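4.3 Recording Demonstrations on the Kitchen Table Cell

This section covers teaching a pick-and-place task to the arm by remote control with the Skormont hand controller. Teaching by hand guiding is covered in section 4.4. Complete the table calibration in section 3 before starting.

The task used throughout is "put the banana in the bowl."
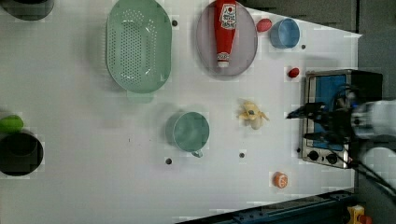
Overhead view of the table and arm.
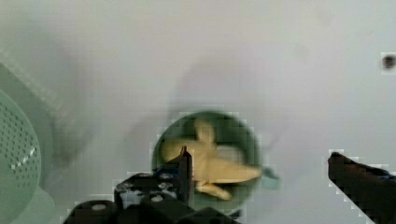 View from the wrist camera, with the bowl between the gripper fingers.

Before you start

1. Confirm that the controller firmware and the Brimley recorder show the same version number on the status page. A mismatch does not stop recording, but the gripper channel will be missing from the saved file.

2. Check free disk space. The recorder refuses to open a new session with less than 8 GB available.

3. Set the arm to REMOTE on the pendant. The status light changes from white to blue.

4. Move the arm to the home pose and close the gripper once to zero it.

CAUTION: Keep hands off the table while the status light is blue. The arm follows the controller with no obstacle checking. A second person may reset objects only after the arm has been set to HOLD.

Recording an episode

5. Enter the task name exactly as it appears in the task list. Use lowercase and no punctuation. The Pakzad trainer treats "banana in bowl" and "banana in the bowl" as separate tasks.

6. Hold the controller level and press the side trigger halfway. The arm is now linked to your hand. Releasing the trigger unlinks it, and you can reposition your hand without moving the arm.

7. Press RECORD. Wait for the short tone, then begin.

8. Approach the object from above. Slow down for the last part of the descent and close the gripper only when the fingers are on both sides of the object.

9. Lift clear of neighboring objects before moving sideways. Toy food is light and slides easily if a finger brushes it.

10. Lower the object into the bowl, open the gripper, and raise the arm straight up.

11. Press RECORD again to stop. Mark the episode GOOD or DISCARD.

Note: Pauses longer than two seconds are kept in the file and will be learned as part of the task. If you need to stop and think, discard the episode and start over.

Note: A dropped object does not spoil an episode if you pick it up again and finish. Mark these episodes GOOD and tick the "recovery" box. Discard the episode if the object leaves the table.

Varying the layout

12. Move the target object and the bowl after every episode. Change the other objects every fifth episode.

13. Leave enough room around the target for both fingers to open fully.

14. Do not move the overhead camera or the table frame. If either is bumped, close the session and repeat section 3.

How many episodes to record

A single-object task needs at least 104 good episodes before training. The reference set recorded at the Tirkstead site holds 2,213 episodes across all tasks. Sessions are limited to 3,000 episodes; beyond that, open a new one – the recorder will not split the file for you.

Closing the session

15. Return the arm to home and set the pendant to HOLD.

16. Select Close Session and wait for the file check to finish. Do not switch off the recorder during the check.

17. Copy any error codes into the log sheet before clearing them. Codes beginning with G refer to the gripper and are listed in appendix B.

Section revised May 27, 2018, by Thandeka Buthelezi.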